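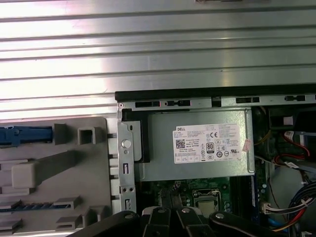 Jessie Urquhart wrote in to say that her policy grabs the right connector every time as long as the tower sits exactly where it sat in training, and what on earth is she doing wrong? Probably nothing, Jessie, apart from what I did for the whole of my first batch. I recorded the same demonstration over and over and called it a dataset.

So this is how I collect examples for PC teardown now. I'm assuming you've already got teleoperation running and a wrist camera that talks to your recorder. If you haven't, go and do that first and come back, I'll still be here!

1. Pick one small job

"Take a computer apart" is far too big. My jobs are things like "unplug the main power connector from the motherboard" or "lift the processor latch". Write the job down as one sentence with a clear finish. Mine says: connector fully out of the socket, fingers open, arm back at the start pose. If you can't say when it's finished, you'll stop each recording at a different moment and the model will learn to dither at the end (mine used to hover over the board like it had lost its keys).

2. Sort the machine out before the arm goes near it

Mains lead out, side off, and leave it alone for a while before you start. Never open the power supply itself, and don't let the gripper poke about in its vents either. Take any loose screws out of the case. Then have a look at the wiring and decide whether you're happy for it to be in the way. I leave it in the way most of the time — real towers have a fat bundle of coloured wires flopping across the board, and a model that has only met tidy ones gets stuck.

3. Check what the wrist camera can see

Drive the arm to the spot where the fingers are just about to touch, then look at the camera picture and nothing else. Can you see both fingertips? Can you see the thing you're going to grab? If you have to peer at the real tower to know what's going on, the model hasn't a hope, as it can't peer.

Shiny metal is the big nuisance. Ribbed panels throw back bright stripes that move whenever the arm does. I used to fight this with a black cloth, and now I just shift the lamp between batches and make sure nothing I care about is bleached out. Lock the exposure if your camera allows it.

4. Record, and move things

I do 36 demonstrations to a batch, with these changes as I go:

- slide or turn the tower a little after every recording
- start the arm from a different height
- push the cables somewhere else every few goes
- swap the tower completely between batches

That last one matters more than I expected. My Candari scores were lovely until I tried a case with the supply mounted the other way up, and then they were dreadful. Kylie Ashby lent me a pile of old office machines in September and the trouble mostly went away.

Go slowly, but don't creep. If you stop to think for ages, your thinking gets recorded too. I practise the move twice with the recorder off.

5. Keep some of the wobbles

If I come in a bit skewed, nudge a cable and then put it right, I keep it. Those recoveries are gold. What I throw away is anything where I pulled on the wires instead of the plug, anything where the arm hit the case, and anything where the camera dropped out. Out of my last 109 recordings I binned 9, and I felt fine about it.

6. Label the same day

I type one line per recording: the job, which tower, success or not, and anything odd. Leave it a week and you won't remember which "odd" you meant. Nameck will do this from a spreadsheet, though Asif Minhas swears by plain text files and his are tidier than mine, so make of that what you will.

7. Train early

Don't wait for a huge pile. Train after the first batch, watch where it fails, and record more of exactly that. If it misses to the left, go and collect starts from the left. I wasted a lot of evenings collecting things it could already do.

Next time I'll go through the memory sticks, where the clips are tiny and I've bent more than I'd like to admit. If your gripper pads are slipping on plastic connectors, tell me what you've tried — I'm still on the hunt for something grippier.

36 shares | 9 comments

Related posts
Choosing a start pose that doesn't block your view
Wisetti recorder: my settings
Why I stopped trimming my recordings
Screws, and other things I drop

Contact | © 2026 Zahira Hidayat | Back to top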